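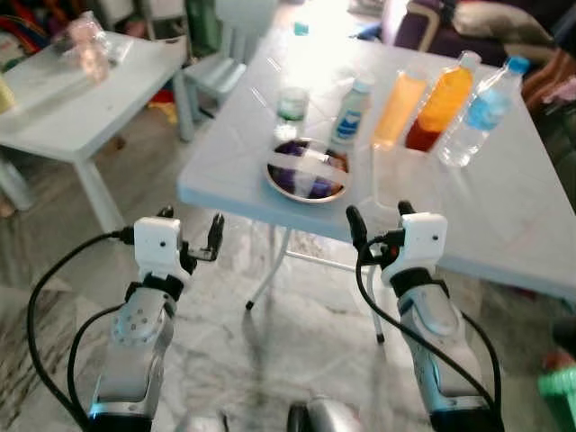
Valbridge estrena su biblioteca de semillas con 2728 sobres en préstamo

Imprimir | Enviar por correo electrónico

Tomates de piel rosada, judías pintas, lechugas que aguantan hasta bien entrado el verano y una calabaza de la que casi solo se acordaban las abuelas. Desde este mes de marzo, todo eso se puede pedir prestado en Valbridge con el mismo carné que sirve para sacar una novela o un disco. La biblioteca municipal ha abierto su sección de semillas y el arranque no puede ser más alegre: 2728 sobres clasificados, etiquetados a mano y listos para salir hacia huertos, patios y balcones.

El funcionamiento es muy sencillo. Cada usuario puede llevarse hasta tres sobres por visita, los siembra en casa y, cuando llega la cosecha, aparta unas cuantas semillas de las mejores plantas y las devuelve secas y con el nombre apuntado. No hay multas. Si el granizo se lleva las matas o los caracoles se dan un banquete, basta con contarlo en el mostrador para que quede anotado en la ficha de la variedad.

"Queremos que la gente se equivoque sembrando, que vuelva y que lo intente otra vez", explica Ximena Robles, responsable de la nueva sección. Robles lleva dos años reuniendo material por los pueblos del valle, casi siempre en tarros de conserva, cajas de galletas y sobres de banco reutilizados. "Una señora me dio unas habas envueltas en un pañuelo y me hizo prometer que las plantaría antes de catalogarlas. Las planté, claro. ¡Y menudas habas!"

De la despensa al catálogo

El fondo reúne roughly un centenar de variedades, y la mayoría son hortalizas. También hay flores para atraer polinizadores, varias aromáticas y una pequeña colección de cereales antiguos que ha despertado un interés enorme entre los panaderos. El obrador Benkirane, en la parte baja del pueblo, ya ha pedido una muestra de un trigo de caña alta para sembrarla en una parcela prestada. Si todo va bien, el primer pan tardará todavía unas cuantas campañas en llegar al mostrador, pero en el obrador hablan de él como si estuviera a punto de salir del horno.

Las fichas se consultan en Munix, el catálogo en línea de la biblioteca. Cada una recoge el nombre con el que se conoce la variedad en el valle, la época de siembra, la distancia entre plantas y las observaciones de quienes la han cultivado. Estas últimas son una delicia. En la del pimiento cuerno largo se lee: "Pica uno de cada tantos, y nunca el que esperas". En la de una acelga de penca amarilla, otra persona ha escrito la receta entera de una tortilla.

La búsqueda por nombre local ha dado bastante trabajo. Hay una misma judía que se llama de tres maneras distintas según el lado del río, y también ocurre lo contrario: dos melones sin ningún parecido comparten apodo desde hace generaciones. La biblioteca ha decidido conservar todos los nombres - aunque eso alargue las fichas - y enlazarlos entre sí para que cualquiera encuentre lo que busca con la palabra que se usa en su casa.

Una tarde para aprender a guardar

La agrónoma Ea Laxdal inauguró la sección con una charla práctica sobre cómo conservar semillas en casa. Empezó por el tomate, que es el que más dudas provoca: se aplasta la pulpa en un vaso con un poco de agua, se deja fermentar unos días, se enjuaga bien y se extiende sobre un plato de loza. En papel de cocina no, advirtió, que luego no hay manera de despegarlas.

Laxdal insistió en empezar por plantas fáciles. Tomate, judía, guisante y lechuga suelen dar descendencia fiel sin demasiados cuidados. Las calabazas son otro cantar, porque se cruzan con las del vecino a la menor ocasión y al año siguiente puede salir cualquier cosa. Para quien quiera intentarlo, recomendó cerrar la flor con una pinza la víspera y polinizarla a mano a primera hora de la mañana.

"Lo bonito de un fondo así es que cambia con el lugar", comentó al terminar. "Una lechuga que se guarda en Valbridge año tras año acaba siendo un poco de Valbridge. Dentro de una década estas semillas tendrán mucho que contar."

Las preguntas se alargaron tanto que la charla acabó pasadas las nueve de la noche, con corrillos en la puerta y gente dibujando bancales en el reverso del programa. Se habló de pulgones, de riego con botella, de si la luna menguante sirve de algo (división absoluta de opiniones) y del mejor sitio para guardar los frascos, que según Laxdal es un armario fresco, oscuro y lejos del fogón.

Flores para las abejas

La firma apícola Hivero, con colmenas repartidas por las laderas, ha aportado las mezclas de flores: borraja, facelia, caléndula y trébol encarnado. Los sobres llevan una pegatina azul y no hace falta devolver nada; con dejar que algunas plantas se resiembren solas es suficiente. La borraja, por cierto, fue lo primero que se agotó en el cajón, y ya se ha repuesto.

Los centros escolares del valle pueden solicitar lotes para sus huertos con una simple petición en el mostrador. Quien quiera donar semillas propias debe llevarlas bien secas, en un sobre de papel, e indicar la variedad, el año de cosecha y el lugar donde se cultivó. Si no se conoce el nombre también se aceptan - Robles confiesa que los sobres sin nombre son sus favoritos - y se siembran primero en el bancal de prueba del patio.

La sección está en la planta baja, junto a la prensa, y abre en el horario habitual de la biblioteca. Para sembrar tomates y pimientos en semillero protegido, este es un momento estupendo.

Imprimir | Enviar por correo electrónico

Contacto | © Noticias de Valbridge. Todos los derechos reservados | Volver arriba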